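# Chapter 6: Picking Things Up

I've taught this course with Hermine Sutter for a good while now, and every year somebody asks when we get to the real robots. My answer is always the same — first you have to learn to grab a bag of crackers!

That sounds easy, I know. You've been grabbing snacks since before you could talk. But your fingers are doing a huge amount of work without telling you about it, and once you swap them for two padded jaws, you start to notice. Foil bags slide. Stick-shaped packages roll a little and end up at a bad angle. Small packets hide under big ones, and the one you want is always at the bottom of the pile.

So in the Skiladum project (our name for the 14 sessions that run through this part of the book) you'll work by hand first. You hold the gripper, you squeeze, you move one snack at a time from the pile into the box. Meinrad Auer's team did 50 transfers in February and came back with a notebook full of complaints, and I've borrowed a lot of them for the exercises.

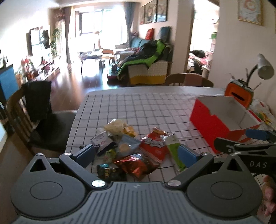

## 6.1 Before You Squeeze

Take a look at your pile and pick a first target. I like to go for whatever is lying on top with a clear edge on both sides — it gives each finger pad somewhere to land. Write down your choice and the direction you plan to come in from. If you're working with a partner, agree on who goes first, or your jaws will meet in the middle.

Then open wide, go in slowly, and close until the wrapper just starts to wrinkle.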